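New result from the Willix sorting project, a short thread. Two robot arms, four yellow bins, one steel tray, and a harness that has humbled better people than me.

Our question: does it help to show the policy half-finished tables, or only tidy starts? I bet on tidy. Nahuel Jara bet on messy and has been unbearable since April.

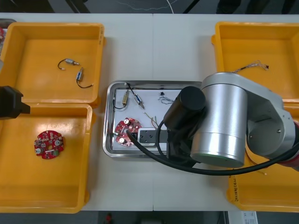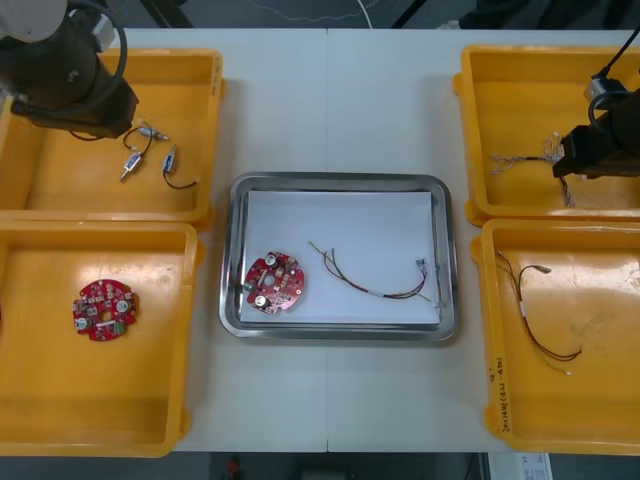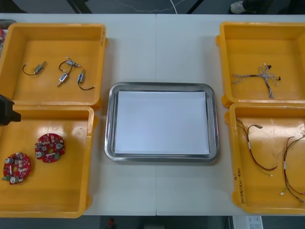
Same table, three moments. Round red boards in every one, wires too.

We trained on 394 episodes, with 13 layouts held out. Tidy starts only: solved 2 of the 13. Mixed starts: solved 6.

Six is not a number you put on a mug. It is still triple mine.

Most of the misses are wires — the boards mostly behave.

Write-up soon, once Thư Quách has finished deleting my adjectives.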